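Horgan Starter Kitchen
Set-Up Guide
Section 4: Your Counter, Toaster and Saucepan

By now the shelving is up and the boxes are empty, so you've reached the fun part! This section covers the things that live on the counter: the toaster, the light blue bowl, the covered saucepan and the food storage container. Set aside an unhurried morning and have some bread in the house.
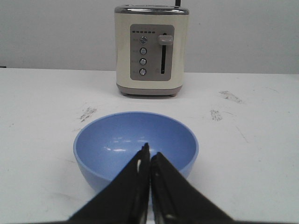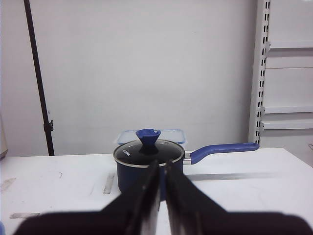
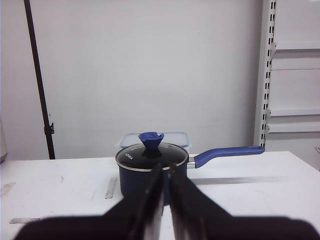
Fig. 4-1. Countertop pieces. First picture: toaster and bowl. Second and third pictures: saucepan with its lid on, storage container behind.

4.1 Before you start

You will need a soft cloth, dish soap, a dish towel and a little baking soda. Wipe the counter from the wall forward and let it dry. Check under the toaster for leftover packing tape, and look inside the saucepan for the paper disk (we've all boiled one at some point).

Check the pieces against packing slip 1154. If something is missing, go to Section 9 before you throw out the cartons.

4.2 Placing the toaster

1. Stand the toaster toward the back of the counter with the control panel facing you. Leave a hand's width between it and the wall.

2. Press down gently on each corner in turn. The toaster should sit level on its feet. If it rocks, look for a crumb or a bit of tape under one of them.

3. Lead the cord away from the front of the counter. Leave it unplugged for now.

4. Move the lever down and let it come back up a few times. It should travel the whole length of its slot without catching.

5. Look up at what's overhead. Curtains, paper towels and low shelves should not be above the slots.

CAUTION: The metal rim along the top gets hot in use. Lift toast out by the crust, and never reach into the slots with a fork or knife.

4.3 First run of the toaster

1. Open a window.

2. Plug the toaster in and choose a middle browning setting. The row of small marks near the top of the panel is the browning scale.

3. Lower the lever with no bread inside and let it run through. You may notice a faint warm smell on the first go. Do this twice, then let the toaster cool with the lever up.

4. Now make real toast! Start with plain white sandwich bread, two slices of the same thickness. Note the setting you used, then go up or down one step until you love it. Rye and raisin bread will want their own settings, and frozen slices will want another again.

Note: The round buttons to the left of the lever have tiny labels beside them. Their functions are listed on the toaster's own leaflet, packed in the same carton. Keep it with this guide.

4.4 Getting the saucepan ready

What a hard-working pan this is. Oatmeal, rice, soup for one, a few eggs, cocoa on a cold December night: it will see more of you than anything else in the kitchen.

1. Wash the pan and the glass lid in warm, soapy water. Rinse both and dry them with the towel, going carefully along the metal rim of the lid, where drips like to hide.

2. Hold the lid by its edge and try the knob with your other hand. It should not turn or wobble. If it does, tighten the screw on the underside by hand.

3. Check the handle the same way, at the metal piece where it joins the pan.

4. Pour in 400 ml of water, put the lid on and bring it to a gentle boil. Pour the water away once it has cooled.

5. Set the pan on the counter with the handle pointing to the side. Right-handed cooks usually like it on the right. Turn it around if you're a lefty.

CAUTION: Don't leave the handle hanging over the front of the counter or the stove. Keep it clear of the shelving uprights too, so you can pick the pan up without knocking your knuckles.

CAUTION: Never put a hot glass lid under cold water. Let it cool on a folded towel first.

4.5 The bowl and the storage container

The bowl goes out in front, close at hand. Ours is in use all day long, for beating eggs, rinsing berries or holding onion peels while the soup gets started. Wash it before its first use.

The container belongs behind the saucepan, where leftovers can go straight in.

1. Wash the container and its lid separately. Dry the lid well around the edge.

2. Press the lid on one side at a time, working around the corners.

3. Fill it with water over the sink, close it and tip it. A drip or two means a corner isn't down.

Note: Let food cool before you close the lid. Take the lid off before reheating anything.

4.6 If something isn't right

Toast is dark on one side only: Turn the slices around and try again. Slightly dried-out bread often does this.

The lever won't stay down: Check that the toaster is plugged in and the outlet is live.

The saucepan lid rattles: Turn the heat down a little. A rattle usually means you're boiling harder than you need to.

The container smells of last night's curry: Fill it with warm water and a spoonful of baking soda, leave it overnight and rinse.

Replacement lids for the saucepan are listed under part number 157 in the back of this guide.

Continue to Section 5, Drawers and Utensils.

Rev. June 2026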